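Bench log, drinks robot, shared workshop
July 5, 2023

Bar layout again: ice left, glass in the middle in front of the base, jigger right, board with the lemon at the near side.

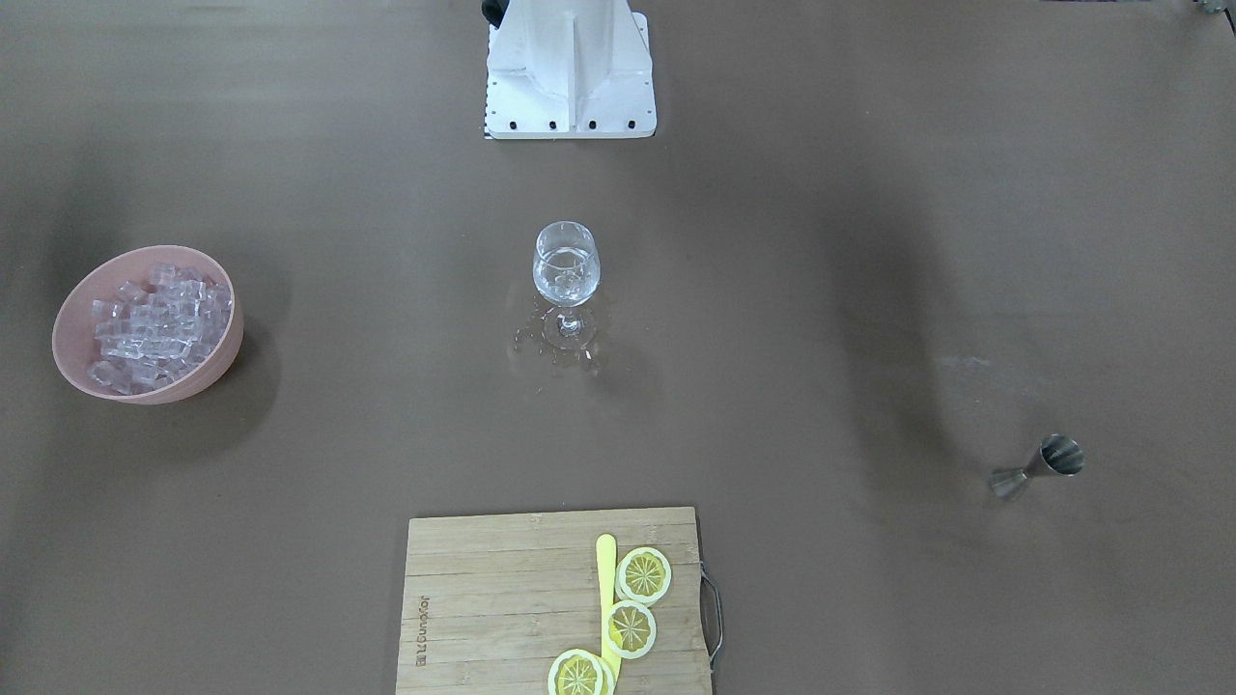 Theresia Schnyder thinks the ice should be the last thing we try to solve, and that we could have had a working pour in April if we had left it out. Fair. I still say a drinks robot that can't do ice is a bottle holder.

Water on the table around the foot of the glass, beads and small puddles. I am not writing down a cause, we have guessed wrong before. What I do know is that the vision script Kvido wrote was tuned on a dry table, and I don't trust it with a clear glass plus clear cubes plus shiny droplets. He says the threshold will cope. He said that about the jigger too.

Jigger: lying on its side. Neville wants it picked up from there, by the waist. I want it standing in a printed holder. Lying down it can roll, and polished steel gives the depth sensor nothing useful. We agreed to try it his way for 5 sessions and then stop arguing.

Lemon: the slices overlap on the board. Two stuck together count as a fail in my book. Nusrat counts it as a pick. Need one rule before anybody quotes a success rate, otherwise the number is worthless - and I suspect the one on the whiteboard already is.

Budget: 1,845 spent out of 2,000. Igor wants the Grinley force sensor with what is left. I doubt it fits under that, and I doubt more that it fixes anything a slower approach speed wouldn't.

To do:
- towel and a wipe between runs, write it in the sheet
- test script on wet table, lights on and off
- print jigger holder anyway
- ask Igor for the real price with shipping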